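# Judge a gripper by what it hides

Most gripper comparisons come down to a table of numbers: stroke, grip force, payload, price. I have written tables like that myself, and I no longer think they help much when the camera rides on the wrist. The question I would put first is how much of the view you lose to the hardware, and when you lose it.

In May we started running the Tornard and the Ommont, both two-finger grippers, through the same household tasks in the Kultcombe simulator. The rooms have the usual mix of floors, furniture and small objects. Each gripper got 300 attempts with the same arm model and the same Tsao controller. I went in expecting to write about grip force.

Grip force hardly came up. What filled my notes was the last stretch of the approach, when the target gets so large that the camera stops being useful. A drinks can is an easy object at arm's length. Up close, the lid and the orange side take over most of the picture, and the gripper parts are just dark shapes at the margins.

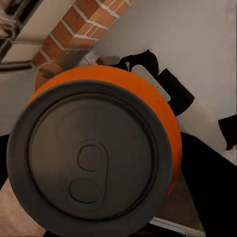 A person reaching for a can has the same problem and solves it by touch. Our controller had no touch signal in these runs, so it had to remember where things were. A gripper that leaves some of the surroundings visible gives that memory something to check against. One that blacks out the corners does not.

People will say this is a camera placement problem, and partly it is. We tried 4 mounting offsets. Moving the camera back helped with large objects and made small ones harder to find. Tilting it moved the blind area somewhere else. At some point you have to talk about the shape of the fingers, and spec sheets give you their length and little more.

Curved edges made the point best. With the fingers on either side of one, you want to see both tips and the surface between them. A slot in a finger lets a strip of floor show through, and I would take even that small strip over a solid wedge.

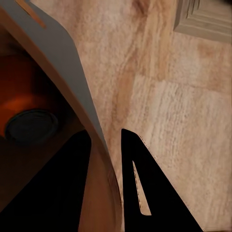
*Page last changed: August 14, 2025*

Color is the other thing I would argue about. Both grippers are modeled in plain black, and plain black is a poor choice beside dark furniture. Against light planks the outline of a finger is easy to pick out. Over a charcoal cabinet with a black base, the same finger is much harder to separate from what is behind it, for me and for the software.

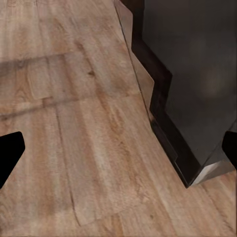
We changed the finger color to a mid gray for a short set of runs and the tip estimates got steadier near dark objects. They got slightly worse near gray ones. A narrow light band near the tip would probably be enough, and I don't see why a maker couldn't offer one.

Open width deserves a word too, as it gets sold as a plain benefit. Wide-open fingers sit at the sides and leave the middle clear, and for finding something across a room that is what you want. A wastebasket with handle openings is a good test. You can see the rim and the slots from a distance and plan which part to go for.

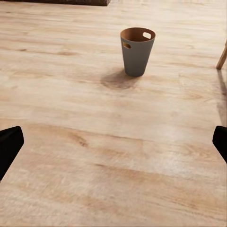 The trouble comes when the fingers have to travel in from that far apart. Each one sweeps across the view as it closes, and it does so at the moment you most want to see the rim. The Ommont opens wider and had 13 failures I would put down to this. The Tornard had 5. I would still pick the Ommont for large objects, but I would close it partway before the final approach, and the default settings don't do that.

Simulation has its limits. Shadows are softer than in a real kitchen, and nothing wears out. Even so, a finger blocks the same part of the view in a model as it does on a bench, provided the geometry is right. That makes it cheap to measure.

So my request to anyone publishing a comparison is a modest one. Put the camera on the wrist, open and close the gripper, and report how much of the picture is covered at each width. I would read that before the payload figure.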